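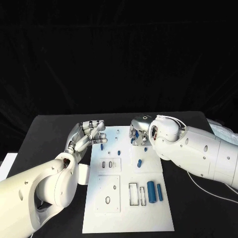

Black cloth backdrop behind a dark grey tabletop, faint creases still showing

Sewing & Fabric > Care and Storage
2 min read | 5 comments

Getting fold lines out of black backdrop fabric?

Coralie Ruddock
Hi all! I bought a big piece of black fabric (Pridon brand, the label just says polyester blend) to hang behind my table at craft shows, and I can't get the fold lines out. I hung it in the bathroom while I took a long shower and got nothing. My iron is old and goes straight from lukewarm to scorching, so I'm a little scared of it. Next show is Tuesday. Help!

wakon_mom
Steamer!! I have the Noltari handheld and it takes me ten minutes for a whole curtain. Hang the cloth up first, then work from the top down and pull on the bottom hem with your other hand. Go over the back side too. And don't fold it again afterward, roll it on a wrapping paper tube or you'll be right back here asking the same thing lol

pete193
just iron it

dustybobbin
Please don't iron it dry, I put a shiny patch on a black tablecloth that way and it never came out. Low heat, damp pillowcase on top, and try a corner first. If you own a dryer you could also toss it in on low for 10 minutes with a wet washcloth, then hang it up right away while it's warm. Clip something heavy along the bottom overnight. I use binder clips and old keys.

14 people found this helpful · Share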